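Ticket 150 — Countertop finish, kitchenette, level 2
Status: Reopened
Supplier: Urkar (oil), De Haan (benchtop)
Opened: July 6, 2019

Reported problem
Pale rings and a dull patch on the oak butcher-block counter, worst at the end where drink bottles and the protein tub live. Rings come back within days of being oiled out. Colour is otherwise fine, no cracks, no lifting at the joins.

First reply from Urkar
Told us the oil needs 3 thin coats and that we probably put it on too thick. We did put on three thin coats. The tin says three thin coats. Asked for something more specific and got the same paragraph back with a different greeting.

Tried so far
Wiped down with dish soap and warm water, left overnight. No change.
Light sand with the grain, then one coat of Urkar. Looked good for four days, then a fresh ring turned up near the wall.
Moved the kettle to the other bench for a week in case steam was the cause. Rings kept appearing, so I don't think much of the steam theory.
Put a cork mat under the bottles. No new rings under the mat, one new ring beside it.

Reply from De Haan
They say the timber left the warehouse dry and unfinished and that any marking is down to the finish. Urkar says any marking is down to the timber. I have asked each of them to write to the other and am not holding my breath.

Suggestion from Stuvum (fit-out)
Strip it all and switch to a hardwax they happen to sell. Quote came to some 50 dollars for a tin that "should" cover the run. Should according to whom? I'd want to see it survive a month on an offcut first, with a wet cup left on it every night. They've agreed to send an offcut in August.

Current position
Not closing this. Ticket was marked resolved after the second coat, which I never agreed to. Please leave it open until the offcut has been tested. In the meantime, cups and bottles go on the mat, and spills get wiped up when they happen — the finish is meant to cope with a kitchen, but apparently ours needs help.

Attachment added to ticket.
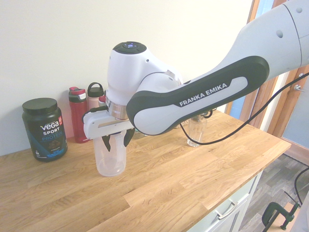 Oak counter with the protein tub, drink bottles and a clear plastic cup.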